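Demonstration operators (simulated kitchen tasks), fixed term -- Gravbridge

Reference: Gostia kitchen set, second collection round

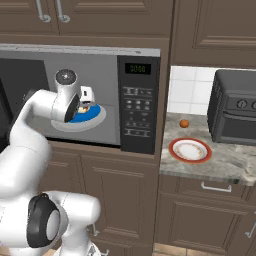 Gravbridge is recruiting operators to record demonstrations of household tasks in simulation. The recordings are used to train a control policy for a single robot arm by imitation. Operators steer the arm through each task by hand, using a pair of tracked controllers, and the software logs joint positions, gripper state and rendered views at every time step. No physical robot is involved in this round.

The post is based at our Clostanum office. Remote work cannot be offered, as the control stations are fixed and the delay over a home connection spoils the recordings.

Background

The first round of the Gostia set covered drawers, doors and taps. A policy trained on it opens most cabinet doors well enough but does poorly when it has to reach into a confined space and place or remove something there. The second round is meant to fill that gap. The tasks are built around microwaves, ovens, shelves and cupboards, with kitchens that vary in layout, finish and the position of loose items. The target is 3000 accepted demonstrations across all operators.

An accepted demonstration is one which reaches the goal state, stays within the time limit, and passes review. Failed attempts are kept in a separate store and are not counted towards the target. Operators are not penalised for them.

What the work involves

Each session begins with a short calibration of the controllers. The station then loads a kitchen and shows the task as a line of text, for example "move the dish from the microwave to the counter". The operator carries it out, marks the attempt as complete or failed, and moves to the next. Kitchens are drawn at random, so the same instruction may come up with the microwave at a different height or on the other side of the room.

Operators are asked to work at a steady pace and to avoid long pauses. Pauses are learned by the policy along with everything else. Approaches to a cavity should be made with the gripper already turned to the angle needed for the grasp -- correcting the wrist inside the microwave nearly always ends in contact with a wall. Light contact with the turntable is allowed. Pushing a dish along it with the side of a finger is not, unless the instruction says so.

Other duties:

Labelling the start and end of each sub-task (reach, grasp, withdraw, place) in your own recordings.
Reviewing recordings made by other operators against the written acceptance rules.
Reporting faults in the simulated kitchens, such as objects that sink into a surface or handles that cannot be gripped. Give the kitchen number and the time step.
Attending a weekly meeting at which changes to the rules are agreed.

Hours and breaks

The post is for 8 months, with a possible extension into the third round. Full-time hours are 40 a week, of which no more than half is spent at a control station. The rest is labelling and review. Time at the station is broken into blocks with a rest between them, and the rests are paid. Part-time applications are welcome provided that you can attend at least 2 days a week.

Requirements

Steady hands and good depth judgement on a flat screen. Glasses and contact lenses are no obstacle.
The ability to follow a written procedure exactly and to say when the procedure is wrong.
Clear written English for fault reports.
Comfort with repeated work. The same instruction may be recorded many times in one day.

Useful but not required: earlier work with remote handling equipment, crane or digger controls, or 3D modelling software; some knowledge of Python; experience of labelling video or sensor data. A degree is not needed. Training takes place in the first two weeks and is paid at the full rate.

Left-handed applicants should say so in the application. The controller mapping can be mirrored, and we would like more left-handed recordings than the first round contained.

Use of recordings

The log holds controller movement and the state of the simulated kitchen. It does not hold sound or any view of the operator. Recordings are stored under an operator number. The full set may be released to other research groups under the Gostia licence, with the operator numbers replaced by new ones before release. Applicants should be content with this before applying, as single recordings cannot be withdrawn after a release has been made.

How to apply

Send a CV and a letter of no more than one page to the Jankauskaitė laboratory, which handles recruitment for the project on behalf of Gravbridge. Quote the reference at the top of this notice. The letter should state your preferred hours, your earliest start date, and any work you have done that called for fine manual control.

Applicants who are shortlisted will be invited to Clostanum for a trial at a control station. The trial consists of a practice period followed by a small number of recorded tasks. It is scored on smoothness and on how closely the instructions are followed; speed is not scored. Travel costs within the region are repaid on production of receipts.

Closing date: 9 Jul 2021. Applications received after this will be held for the next intake in January.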